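Gritlow 发布 Alturex 2.0：仿真环境中的近距离感知与运动规划合并为同一套流程

发布日期：3月10日 星期日

Gritlow 今日发布机器人控制与规划软件 Alturex 的 2.0 版本。新版本把腕部视角的近距离感知、末端执行器的局部规划和双臂协调放进同一个运行时，开发者可以在仿真中完成从取图、建图到轨迹下发的全部调试，再把同一份配置文件部署到实机控制器。

Alturex 的上一个版本将感知与规划拆成两个独立进程，通过消息队列交换数据。这种结构便于分别升级，但在末端靠近物体时，规划器拿到的往往是较早的一帧结果。2.0 版本取消了中间队列，规划器直接读取感知模块的当前状态，每一次重规划都附带所用图像的时间戳，便于事后核对。 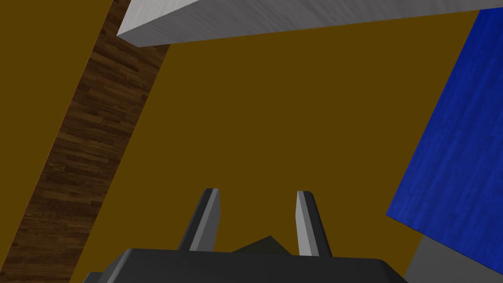 室内场景中有大量颜色单一、缺少纹理的平面，腕部视角下尤其如此。传统的特征点匹配在这类表面上可用的点很少，位姿估计容易漂移。Alturex 2.0 改用边缘和平面约束联合求解：先提取不同材质之间的直线边界，再把边界与已知几何模型对齐，最后用机械臂的关节读数校正尺度。当画面中可用的边界不足时，模块会把置信度下调并通知规划器减速，不会继续按原速度接近目标。

减速阈值可以按任务单独设置。默认配置中，置信度低于阈值后规划器先保持当前姿态，再尝试转动腕部以获得更多可用边界。若连续三次尝试仍未恢复，任务转为暂停状态，等待上层程序决定是重试还是放弃。

“很多失败出现在末端离物体很近的那一小段，那时画面里可能只剩下一两块平面。”Gritlow 感知与规划负责人 Nkrumah Amissah 表示，“我们把这一段单独拿出来做，测试集也按这一段重新编排。”

内部回归测试共包含879个仿真任务，分为17类，涵盖开门、绕行、抓取、放置和双臂交接等。每次代码合并前，测试系统会运行全部任务，并保存腕部与头部视角的图像序列、关节轨迹以及规划器日志。任何一类任务的成功率下降，合并都会被自动拦截。
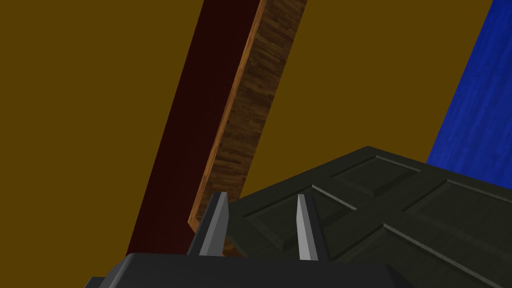
全文阅读时间：约5分钟

门类物体是2.0版本重点处理的对象。带有凹凸镶板的门面会产生多组平行边缘，旧版本有时会把镶板的线条误认为门的外轮廓，进而算错门的开合角度。新版本在分割阶段加入层级判断，先确定门板所在平面，再区分外轮廓与镶板线条，只把前者交给规划器使用。镶板线条仍会保留，用于门板外轮廓超出视野时的辅助定位。

规划器方面，2.0 版本引入名为 Dusska 的局部轨迹求解器。Dusska 以末端执行器为中心建立局部地图，在两指张开和闭合两种状态下分别计算碰撞体积。旧版本只使用一个固定的包络盒，末端在狭窄空间内经常因为包络过大而找不到可行路径。分别计算之后，规划器可以在接近过程中自行选择张开的时机。

Dusska 单次求解的时间上限为47毫秒。超过上限时，求解器返回当前最优的安全轨迹，并在日志中标记为未收敛。开发者可以在回放工具中筛选这些标记，逐条查看当时的图像和局部地图。
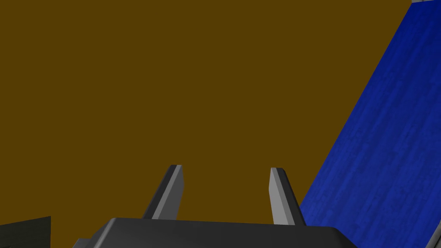

图：仿真中的腕部视角，夹爪两指张开，右侧为蓝色木纹表面。

回放工具同样随2.0版本更新。新界面将各路视角、关节曲线和规划器状态放在同一时间轴上，拖动时间轴时各窗口同步刷新。用户可以在任意时刻修改一个参数，从该时刻起重新仿真，并将新旧两条轨迹叠加比较。比较结果可以导出为标准表格，也可以附加到缺陷报告中。

材质与光照的随机化现在由单独的配置段控制。用户可以锁定几何布局，只更换墙面、地面和物体的颜色与纹理，也可以反过来固定外观，只改变物体的位置与朝向。两种方式生成的任务使用相同的编号规则，方便追踪某次失败究竟与外观有关，还是与布局有关。

双臂协调是另一项主要改动。此前版本为两条手臂分别规划，再检查彼此是否冲突，发现冲突后由优先级较低的一方等待。2.0 版本将两条手臂放入同一个优化问题，手臂之间、手臂与躯干之间的距离都作为约束参与求解。对于需要一只手扶住物体、另一只手操作的任务，用户只需声明两者的先后关系，具体的时间安排由规划器完成。

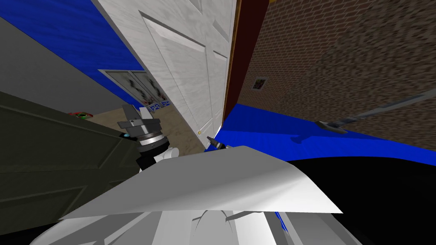 头部视角会受到机器人自身手臂的遮挡，这在双臂任务中较为常见。Alturex 2.0 根据关节读数实时生成自身轮廓遮罩，把属于机器人本体的像素从建图中剔除，避免将自己的手臂当作障碍物。被遮挡的区域沿用上一次有效的观测，并随时间降低权重。头部倾斜较大时，系统会先依据姿态传感器的数据校正重力方向，再进行地面与墙面的分割。

2.0 版本的首个集成伙伴为 Iwasaki。该公司已将 Alturex 接入其双臂平台的开发套件，套件用户可以直接使用现有的机器人模型文件，不必重新标定仿真中的腕部相机。双方还共同整理了700页的接口文档，内容包括坐标系约定、错误代码和迁移步骤。

现有用户可以通过软件内的更新页面升级。1.x 版本的任务文件能够自动转换，自定义感知插件需要按照新的接口重新编译。依赖旧消息队列的程序可以启用兼容模式，该模式会在2.x系列中继续保留。启用兼容模式时，时间戳核对和双臂联合优化两项功能不可用。

Alturex 2.0 即日起提供下载，支持 Linux 系统。学术机构可申请免费授权，商业授权按控制器数量计费。

关于 Gritlow

Gritlow 从事机器人控制、感知与规划软件的开发，产品包括 Alturex 运行时、Dusska 局部轨迹求解器以及配套的仿真回放工具。

媒体联络：Gritlow 新闻办公室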